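Dirkamwood Workshop - Server Bench Gallery

Posted 14/09/2023 by Sheyla Puma

The bench at Dirkamwood is where we open up retired servers, check what is inside and decide what goes back on a shelf. Eusebio Pacheco started the bench in May with one table and a box of screwdrivers. Most of the machines come from the Tromano office clear-out, and a smaller batch came from Demchenko.

This page covers the dual-bank boards, which are the ones people ask about most. We get the same few questions each month, so the notes below are mainly about what we do with each part.

Before you start

Memory comes out first and goes into labeled trays. Each board gets a tag number before anything is unplugged. The last tag written was 378.

Processors are stored apart from the boards, in clamshell cases. Please do not put them in the memory trays - the lids do not close properly over them.

Keep the screws from each machine in their own bag. We have a jar of 30 spares, but they do not fit every chassis.

Open chassis, socket and memory slots

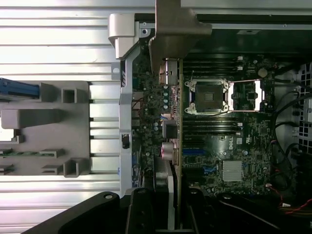 The CPU socket is empty, with its metal retention frame in place and black memory slots in banks above and below it. The gray plastic tray to the left sits on the ribbed aluminum panel. When closing one of these up, check the socket with a flashlight first and fit a cover if we have one in stock.

Storage and pickup

Finished boards go in anti-static bags on the Ekum shelving, seven to a shelf. Heavier chassis stay on the floor rack near the door. The combined weight limit for the rack is 1690 pounds, and it is written on the side.

If you want a board for parts, leave a note with the tag number in the tray by the sink. Eusebio goes through the notes at the end of each month and sets the boards aside - bring your own box.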